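Progress report: the snack table pilot at the Riment staff kiosk
To: Corina Stöckli, Vasilakis workplace fund
August 2, 2025

Hi Corina,

You asked for plain language and no slides, so I'm writing this the way I'd tell you over a cup of tea. The short version is that the two arms are picking and placing most of what we sell at the counter, the crew has stopped giving them a wide berth, and we're behind on the ordering screen. The longer version has a few more bumps in it!

When we started in April, the kiosk crew were making up every order by hand, and the break rush was hard on everybody. You'd have one person taking money, one reaching for chocolate bars and drinks, and a line out past the lockers. The Hakunora arms were meant to take over the reaching and the trays. We set up a practice table with the same kinds of stock we sell, on the same kinds of stands, and that's where nearly all the work of this stretch has gone.

We've logged 2658 practice picks so far. Bars in wrappers are the easy ones, and I've more or less stopped worrying about them. Small boxes are fine if they're sitting flat, less fine when they've tipped over on the clear stand. The clear stands have been a headache all round (the cameras get glare off them, and the arms have bumped the front step more than once). I'd like to swap them for something duller in colour, but the crew like them because customers can see everything, so for now we're working around it.

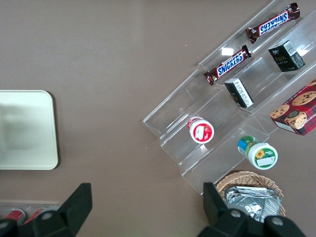 The other slow item has been round tubs. They roll if they're nudged, and a rolling tub on a stepped stand doesn't stay on its step for long. Fimard sent us softer finger pads to try and they've helped a bit. I wouldn't call it solved. We've set aside 22 hours in the next block just for tubs and jars, and if that doesn't get us there I'd sooner leave those with a person than keep chasing them.

Now the people side, which I know is what you care about most. All the kiosk staff have kept their hours, as we promised in the application. What's changed is what they do with them. Less reaching, more time talking to customers, and a fair bit more restocking, because the arms are fussy about where things sit and somebody has to put them there. That last part caught me off guard. One of the crew told me she used to fill a basket in one go and now she lays things in one by one, and she wasn't thrilled about it. Fair enough! We've written restocking into the roster as its own job with its own time so it isn't squeezed in between orders anymore.

We also ran training for everyone on the roster, 156 hours all up. It covers how to pause an arm, how to clear a dropped item and when to call me. I'd put the pausing first if I did it again. People relaxed a lot once they'd stopped an arm themselves a few times and seen that it did what they told it to.

Sandwiches came onto the table late in this stretch, at the crew's request. They're the busiest thing at lunch, and they're also the item I was most nervous about, what with the soft bread and the slippery wrap. We turned the grip strength right down and we're still fiddling with it. The crew decide what counts as too squashed to sell, and they're stricter than I am.

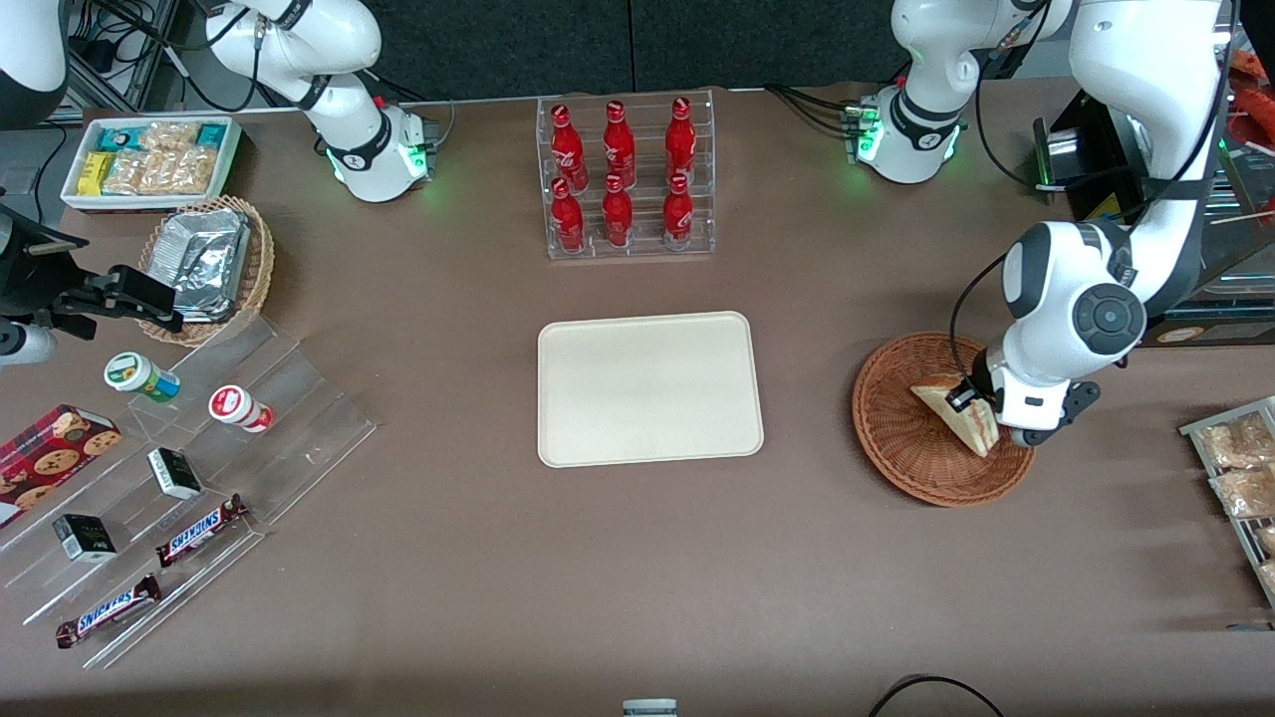

Will anyone at the kiosk need to work alone once the arms are on the real counter?
We're keeping two people on every break rush, the same as now, and the roster for the first stretch at the counter is already written that way.

On money, we're close to plan. The one extra was $400 for spare baskets and trays, so we can load one set while the other is in use. The ordering screen is where we've slipped. The supplier's first version had writing so small that half the crew couldn't read it without their glasses, so I sent it back, and I'd rather lose the time than put it in front of them like that.

Next up is the tub work, then a trial at the real counter during the quiet part of the afternoon, with the crew choosing which items go first. They've already told me it'll be bars and drinks. I'll send you their feedback sheets as they come in, rude bits included. Give me a call if you want to drop by, and come hungry.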